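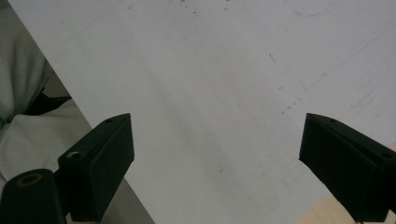 4.2 Grip loss during the June trials

The fault appeared on the Plovitz gripper after 1,640 open–close cycles. The fingers opened normally, but closing force dropped without any warning from the controller. Normand Després logged two dropped parts before the run was stopped.

We first suspected the motor driver. Swapping it made no difference. Theda Hellwig then found that the clamp screw on the drive shaft had backed out, so the shaft slipped under load – the encoder sits on the motor side and still reported full travel.

The screw was refitted with thread lock and the test repeated to 2,939 cycles with no further slip. A second encoder at the finger end has not been fitted.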